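The Year We Sent a Toy Sheep Over the Hills

By Liam Holroyd

My kids had been pestering me since December to send something into the sky, and a plain old kite was never going to do it. So on 14 July 2021 we drove up to Tekatberg with 90 feet of test line, a weather balloon, a foil parachute and Cairns – a knitted sheep with a tiny tracker sewn into his belly!

We filled the balloon behind the windbreak (much harder than it sounds in a breeze) and my youngest, who is 7, got to let go. Up he went! The whole field cheered, including two hikers who had only stopped to eat their sandwiches.
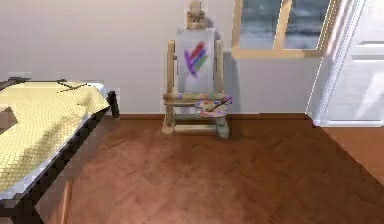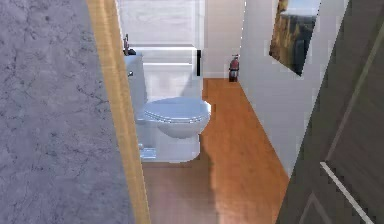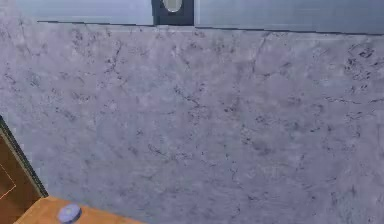

The tracker pinged near Plodico, then went quiet for more than 10 minutes, and I have never stared so hard at a phone. When it woke up again he was drifting toward Derkden, and off we went down the back roads with the windows open, everyone shouting directions at once. We found him in a barley field, 169 paces from the gate, parachute draped over his head. The kids are already knitting him a goat for company.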